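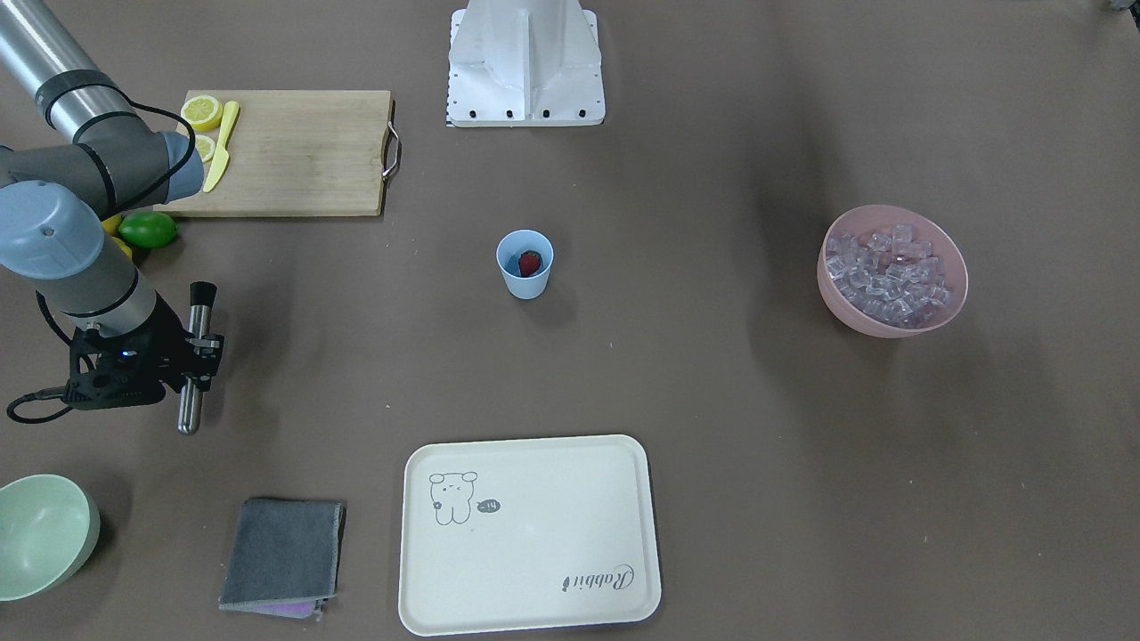
Limo-Ecke für Kinder auf dem Tisch: wie anordnen, und wohin mit dem ganzen Kleinkram?

Raymonde Girard
6. Januar 2023

Hallo zusammen, muss schnell gehen, in 20 Minuten wird hier gegessen. Wir bauen für die Spielgruppe eine Limonaden-Ecke auf. Also: Becher, Eiswürfel aus Plastik, Zitronenscheiben, Limette, Brettchen mit Spielmesser, Tablett zum Servieren. Die Kinder sind zwischen drei und sechs. Maximal 5 auf einmal am Tisch, sonst gibts Tränen.

Eigentlich alles da, aber es klappt nicht mit der Ordnung. Die Becher standen im November noch gestapelt in einer Kiste, die kleinen kriegen die nicht auseinander und dann wird gezogen und gebrüllt. Jetzt habe ich einen Drahtständer mit Holzstange genommen, wo man die Becher kopfüber dranhängt. Sieht hübsch aus, wackelt aber wenn einer zu doll zieht.
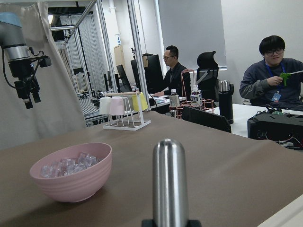 Meine Fragen sind jetzt:

Becherständer ganz nach hinten oder lieber vorne wo die Kleinen drankommen? Hinten kippt er ihnen nicht entgegen, dafür hängen sie mit dem Bauch auf der Platte.

Eiswürfel: offene Schüssel oder was mit Deckel? Offen ist zum Schöpfen super. Aber die Dinger sind durchsichtig und auf dem Boden siehst du die einfach nicht. Bin schon zweimal draufgetreten, mit Socken. Autsch.

Und dann das Brett. Schneidebrett mit den Zitronenscheiben dazu oder extra Tisch? Auf dem einen Tisch wird es schon eng wenn alle gleichzeitig schnippeln und einschenken wollen. Der zweite Tisch müsste aber erst aus dem Keller geholt werden und dazu hat hier gerade keiner Lust.

Budget ist fast null, bitte keine Tipps mit Spielküche kaufen. Bei Bellutine hab ich schon geguckt, zu teuer für uns. Danke schonmal!!

mottenkiste_hb

Hatten wir ganz ähnlich in der Kita, nur als Eisdiele. Schreib mal runter wie wirs machen, unsortiert:

Becherständer nach hinten, ja. Aber nicht an die Kante sondern so eine Handbreit davor, sonst fliegt er hinten runter wenn einer schiebt. Unter die Füße vom Gestell ein Stück Antirutschmatte (die aus der Schublade, zuschneiden, fertig). Wackelt danach fast nicht mehr. Wenn doch, mit Kreppband festkleben, geht von den meisten Platten wieder ab, vorher an einer Ecke testen.

Nicht jeden Platz an der Stange vollhängen! Wenn eine Lücke bleibt finden die Kinder leichter rein beim Zurückhängen. Bei uns hing immer alles dicht an dicht und dann landete der letzte Becher halt irgendwo.

Schüssel mit dem Eis nach links oder rechts vorne, jedenfalls auf die Seite, die Mitte brauchst du zum Einschenken. Schüssel ruhig offen lassen. Deckel ist nach einem Tag weg, glaub mir. Lieber weniger Würfel rein! Wir haben mal einen Riesensack bei Fraser bestellt, 1.000 Stück, war eine echt blöde Idee, die haben wir noch monatelang unterm Heizkörper gefunden. Jetzt sind immer 12 drin und abends wird gezählt, das machen die Großen sogar gern. Fehlt einer, wird gesucht, vorher gibts keine Geschichte.

Tablett nach vorne auf die andere Seite, so dass ein Kind seitlich rangehen und "servieren" kann: 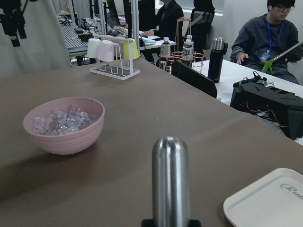

Schüssel links, Tablett rechts vorne, Becher hinten am Ständer.

So rum ist es auch für Linkshänder ok, haben wir ausprobiert. Also einfach spiegeln wenn ihr merkt das passt nicht.

Trinkflaschen von den Erwachsenen, Thermoskanne, Laptop usw. nicht direkt neben den Spielbechern parken, wenn es irgend geht. Eigener Ablagetisch und Schluss. Die Kleinen unterscheiden da nicht groß zwischen Spiel und echt und dann hast du Tee in der Limo-Ecke. Bei uns Rooibos über den ganzen Teppich, frag nicht.

Zum Brett: mit auf den Tisch, würd ich sagen. Zweiter Tisch hieß bei uns immer Gerenne mit Spielmesser in der Hand. Stell es quer nach hinten und gib nur ein Messer raus. Wer das Messer hat schneidet, die anderen schenken ein. Wechsel mit Sanduhr.

tanteklara

Kann nur zum Putzen was sagen. Spielzeug aus Kunststoff wasch ich im Wäschenetz in der Maschine, kalt, ohne Schleudern. Geht auch mit so Eiswürfeln. Trocknen auf Handtuch. Holzbrett natürlich nicht!! Nur feucht abwischen.

Und die Platte nach dem Spielen mit Spülmittel und Mikrofaser, sonst wird jede matte Fläche irgendwann speckig, grade wenn vorher Knete drauf war.
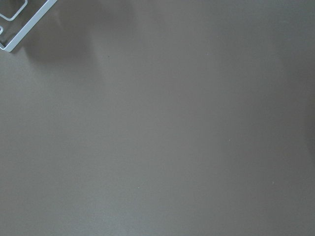 Bei matten Flächen auch keinen Schmutzradierer, der macht glänzende Stellen und die kriegt man nicht mehr weg. Hab ich mir so den Esstisch versaut. Krümel und kleine Fusseln trocken abfegen und dann erst wischen, sonst schmierts nur.

Ob Becher vorn oder hinten, keine Ahnung, meine Enkel räumen eh alles um.

Raymonde Girard

Super, danke euch beiden! Antirutschmatte hab ich sogar noch da, von Purnstead, lag seit ewig im Schrank. Brett bleibt auf dem Tisch, Sanduhr muss ich suchen. Das mit dem Zählen probier ich morgen gleich. @tanteklara: ohne Schleudern heißt auch nicht abpumpen? Unsere Maschine bleibt dann mit Wasser drin stehen, oder mach ich was falsch

tanteklara

Doch abpumpen schon! Extra Programm, bei mir das Symbol mit dem Pfeil nach unten. Und das Netz gut zuknoten, mir ist mal ne Zitrone rausgeflutscht und die hing dann in der Türdichtung.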